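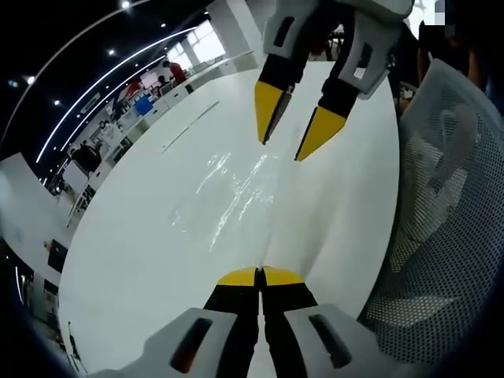 Bristville Family Forum > Days Out > Kids' Shows

Flerkari at the Olard Theater in November, ages?

marlow_mom
Has anyone taken a two-year-old to see Flerkari? They're doing a morning show and an afternoon show at the Olard. My older one is five and knows all the songs. Tickets are $17 each and the website says under twos are free on a lap, so I'd be paying for both.

tbone_dad
We went last year with a three-year-old. It runs 40 minutes with no intermission. The first half is songs everyone knows and the second half is mostly the puppet story. Ours was done by the puppets. Get the aisle.

Heriberto Zavala
I'd skip it for a two-year-old. The Olard seats 1000 and they turn it up to fill the room. My daughter had her hands over her ears from the drum song on. The library shows are free and you can leave whenever you like.

quiltandcoffee
Disagree with Heriberto. We sat in the balcony and it wasn't loud at all. My son was 26 months and danced the whole time. Depends on the kid.

Heriberto Zavala
Balcony might be different. We were in row D, right by the speakers.

kra_bristville
The morning show is the quieter one. They leave the house lights half up and skip the drum song. It's on the booking page but you have to scroll down.
Kyung-tae Ra

marlow_mom
Thanks, I missed that. Is parking OK in the morning?

tbone_dad
Use the Mkhize Street garage. The lot behind the theater fills up early. Stroller check is to the left of the main doors.

pdx2bristville
Is it still the original singer? I heard she left.

quiltandcoffee
She was there last spring. The guitar player is new.

tbone_dad
New guy is better than the old one if you ask me.

quiltandcoffee
No way. The old one did the train song properly.

marlow_mom
Booked the morning show, balcony, on the aisle. My order number is 2094 and the email took an hour to show up, so check your spam folder if you're buying today.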